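**Progress note to the funder, July: Thibodeaux sorting room**

The grant covered 40 work tables from Ustameck and 400 storage containers from Okik. All the tables are in. The proposal promised that new furniture would speed up sorting, and I still don't see the evidence. Justau's figure of 1000 items a month was set before the tables arrived, and we have yet to pass it. I would hold the order for another 100 containers until the fall count.
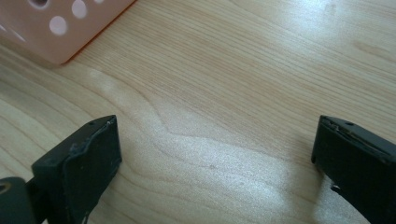
**Category: Tables and containers**

Pale wood tabletop, pink container with round holes. The top throws a lot of glare under the overhead light. Small parts will be hard to spot on it, and the budget has no line for mats.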